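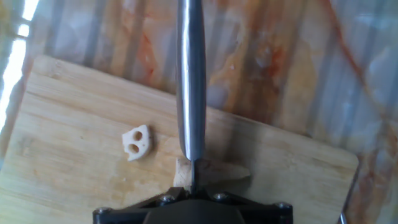
Plornano TR-3 portable stereo recorder: review

Filed under: Live recording, Hardware
February 2024

The Plornano TR-3 is a handheld two-channel recorder sold mainly to people who tape gigs. It has a fixed pair of microphones on top, a stereo line input on the left side, a headphone socket on the right and a card slot under a rubber flap. I bought mine at full price last July and have since used it at 31 shows, most of them in the back room at the Clatstead, a low brick venue with a loud bar and a PA that is older than most of the bands.

Build

The body is plastic with a metal plate around the controls. The record switch is a slider with a lock position, which I prefer to a button when working in the dark. The level control is a proper dial, recessed enough that a coat pocket won't turn it. The rubber flap is poor. Mine came loose at one end after a month and is now held down with tape.

Microphones

The built-in pair is fine for loud rock bands and not much else. Placed at head height, two thirds of the way back, it gave a usable picture of the Gosselin reunion set: drums central, guitars spread wide, vocals a little buried, as they were in the room. Bass below the kick drum is thin. Cymbals are bright but do not turn to hash, which was the main fault of my previous machine.

For quiet material the self-noise is a problem. At a solo acoustic set I had the dial most of the way up and there is a steady hiss under every gap between songs. It can be reduced afterwards, at the cost of some air around the guitar.

Line input

This is where the TR-3 earns its price. Fed from the desk, it is clean and has enough headroom that I have only clipped it once, when an engineer pushed the main outputs during an encore. There is a limiter, off by default. Leave it off. It works quickly but lets go slowly, and you can hear the whole band sink after each snare hit.

The input is a 3.5 mm socket, so a desk feed needs an adaptor lead. The one supplied is too short to be useful. I replaced it with a longer Akden lead, which has a right-angled plug and puts less strain on the socket.

It will not record the microphones and the line input together. If you want to mix a desk feed with room sound, you need a second recorder and some patience lining the two up. Over a full set my TR-3 and an older machine drifted apart far enough to produce an audible echo by the last song, and one file had to be stretched to fit.

Files and battery

Recordings are plain WAV, at 16 or 24 bit. Long recordings are split when they reach the size limit, and the join is clean — I have checked several at sample level and found nothing missing. File names are a running number with no date unless you set the clock, and the clock resets if the batteries are out overnight.

Two AA cells last through a support act and a headliner at 24 bit. I would not trust them for a second night. The battery meter shows full for most of that time and then drops quickly, so I start each evening with a fresh pair.

Menus

There are too many. Input selection is three levels down and is not remembered after a card change, which cost me the first two songs of an Akron-style garage bill in the autumn. Check the input icon before every set. The display is small but readable, and the backlight can be switched off completely, which people standing behind you will appreciate.

Verdict

Good for desk feeds and loud rooms, weak for acoustic music, irritating to set up. I would buy it again for the line input and the lockable switch. Anyone who records mainly folk or jazz should spend the money on separate microphones first.

Score: 65 out of 100

For: clean line input, lockable record switch, tidy file splitting
Against: hiss at high gain, flimsy card flap, forgets its input setting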